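Flondirov Bottles and Vials
README, version 2

Contents

Flondirov is a set of 1,619 short recordings of small capped containers being picked up, turned, opened, closed and put back on a table. The containers are the kind used for pills, samples and craft supplies. This file covers the objects and how they are laid out.

Objects

Most are small vials with white caps. Bodies are clear, pale, pink or orange. Labels were removed before recording – a few kept some glue, and those are marked "residue" in objects.csv.

Layout

Containers are spread by hand before each recording, with gaps wide enough to reach into. Some stand and some lie down. The plant stays on the table in every session.
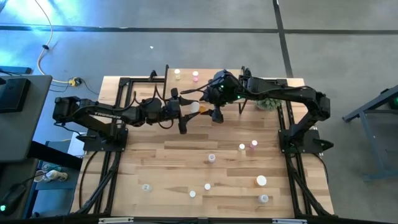 Splits

train: 400 recordings from Jerkham, 300 from Van Rooij
test: 474 recordings, both sites
The rest are unsorted and sit in the folder "extra".

Known problems

Clear vials are hard to make out against the lighter strips of the tabletop. Cap color is listed as white even where the cap has yellowed. Files from March use the old object names; see rename.txt.

Contact

Laurențiu Jitaru, Plondex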